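Pritville Adult Learning
Household Skills, Handout 3: Small Tools and the Cutlery Tray

Read this before the session. Bring the worksheet from Handout 2, since the room list carries over.

1. What goes in the tray

A cutlery tray is for things used at the table or while cooking every day. Forks, spoons and table knives come first. Small cooking tools may share the tray if a compartment is left over. Scissors, tweezers and tongs are a separate group. Decide where they live before you start filling the tray, and write it on your sheet.

2. Matching the item to the compartment

Trays differ. Some have equal slots, some have a mix of narrow and wide ones. Lay the item beside the compartment before you put it in. An item that lies at a slant takes more room than one lying straight, and the next piece will end up on top of it.

Terms used in class:
Slot: a long, narrow compartment.
Bay: a wide compartment.
Loose item: anything on the table that has no compartment yet.

3. Reading a blade

Many kitchen tools carry a maker's name, a country or a number stamped in the metal. Copy it onto the inventory sheet exactly as it appears. Do not guess at worn letters. Leave a dash. Hold scissors by the handles when you turn them over to look.
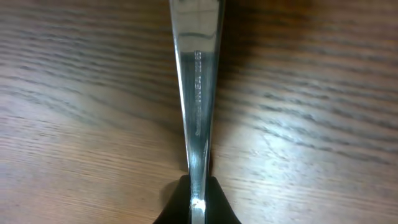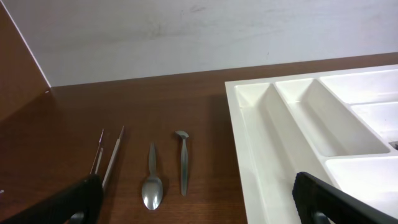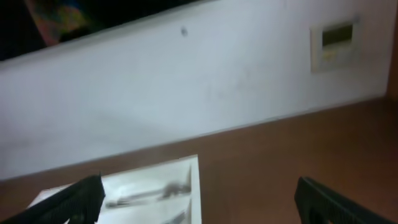
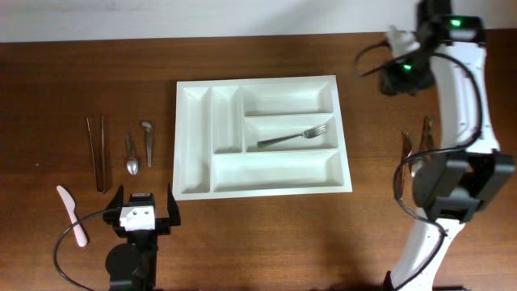 Fig. 1, first picture: stamped blade, marked "Sweden", "IKEA" and "22185". Last picture: five-compartment tray with a fork in one bay and loose items on the left.

4. Sorting order

Clear the tabletop on both sides of the tray. Put loose items on one side, handles in line where possible. Keep papers away from the work area. Wipe the tray and let it dry.

Start with the longest pieces and try them in the slots. Teaspoons can go in a narrow slot if the larger spoons have a bay. Plastic knives should not be mixed with steel ones. Odd tools with hooks or curled ends go in last, in whatever bay is left, with the hook facing down.

5. Worksheet

Fill in one line per item: name, material, marking (if any), compartment. Write "tweezers" or "tongs" according to what the tool is used for, and use the same word all the way down the sheet.

Draw your own tray from above and label each slot and bay. The drawing does not need to be to scale.

Hand in the worksheet and the drawing together. Students in the Evholm group leave theirs in the folder by the door. The Pledurley group hands in at the start of the next session. Handout 4 covers drawers and dividers.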